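Speaker Notes: Paper Handling at the Records Desk
Nestetau Office Services, staff training session, April

Slide 1. Purpose of this session

Good morning, and welcome. This session covers the preparation of loose documents before they enter the Preris filing system. It applies to all staff assigned to the intake desk at the Pakanero building, including temporary staff. Please hold questions until the end of Slide 4.

Last year the intake desk returned 189 files to their originating departments. The most common fault was pages out of order, followed by sheets left out of the file altogether.

Slide 2. Gathering the sheets

Clear a working area before opening the file. Loose sheets should lie flat, where each can be seen and picked up. Check the page numbers as you collect them, and turn every sheet the same way up — a reversed page is easily missed once it is inside a stack.

Hold the stack by opposite edges, lift it slightly off the desk, and let the sheets settle against one another. A stack at this stage will still be uneven along the top. Do not staple or clip it yet.

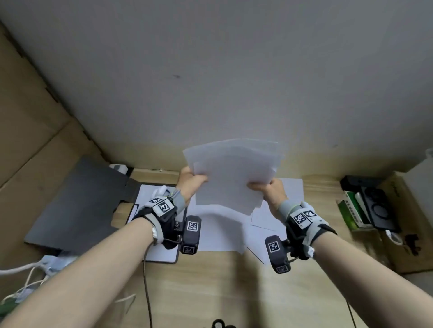 Slide 3. Squaring and checking

Tap the long edge on the desk, then the short edge. Two passes are normally enough. Stacks of more than 68 sheets should be divided and squared in parts.

(Pause here. Ask whether anyone has worked with the older Mizuno folders, as their pockets are narrower and the sheets must be fully even to fit.)

Before closing the file, look over the desk once more for sheets that belong to it. Compare the final page count with the cover form. If the numbers differ, the file stays at the desk until the difference is explained in writing.

Slide 4. Storage limits

No archive box may hold more than 500 sheets. Boxes above this limit will be sent back to intake for repacking. Label the short side only, and use the printed labels supplied at the desk.

Take questions. Distribute the one-page summary and collect the attendance form.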